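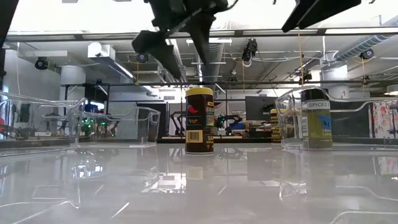
Poste de tri des contenants d'épices, site de Stukside : préhenseur au-dessus du plan de travail, bacs transparents de part et d'autre.

Rapport d'avancement — action 3, démonstrations et ouverture au public
Projet Trurkanero
Période couverte : de septembre à décembre

1. Rappel de l'engagement

La convention de financement prévoit l'organisation d'une journée de démonstration par semestre, ouverte aux partenaires industriels et aux établissements d'enseignement du territoire. La première de ces journées s'est tenue un mercredi de novembre dans le hall d'essais de Stukside, de 10 h à 17 h. Le présent point en rend compte et précise l'état des dépenses correspondantes.

2. Déroulement

L'accueil a réuni 175 visiteurs, pour une capacité fixée à 300 personnes sur la journée. Les groupes ont été conduits successivement devant les postes de manipulation. Le poste de tri a été présenté avec des contenants d'épices du commerce et des bacs transparents. Ce choix répond à une demande du partenaire Vuorinen, dont les lignes de préparation de commandes traitent des articles de petite taille aux étiquettes hétérogènes. Les parois transparentes et le plan de travail brillant, qui renvoie les reflets de l'éclairage, constituent par ailleurs une difficulté connue pour la perception, et il a paru utile de la montrer aux visiteurs dans les conditions ordinaires du laboratoire.

Au total, 330 cycles de prise et de dépose ont été enregistrés au cours de la journée. Les échecs relevés concernent pour l'essentiel les bacs à bord incurvé — leur contour reste mal estimé par le module de vision. Une correction est en cours d'évaluation avec la société Ulwood.

3. Retours des visiteurs

Les questionnaires remis à la sortie font état d'une appréciation favorable des démonstrations et des échanges avec les équipes. Deux observations reviennent régulièrement : le temps d'attente entre les groupes en début d'après-midi et l'absence de support écrit sur les cas d'échec. Une fiche de synthèse sera rédigée pour la prochaine édition, et le nombre de personnes par groupe sera réduit.

4. Exécution budgétaire

Les dépenses d'accueil et de signalétique sont conformes au prévisionnel. La location de matériel audiovisuel n'a pas été engagée ; nous sollicitons le report de cette ligne sur la seconde journée.

5. Suites

La deuxième journée est programmée en avril, sur le même site. L'invitation sera étendue aux lycées professionnels. Les données recueillies lors des démonstrations seront jointes au rapport technique de l'action 2, après vérification par Ulwood.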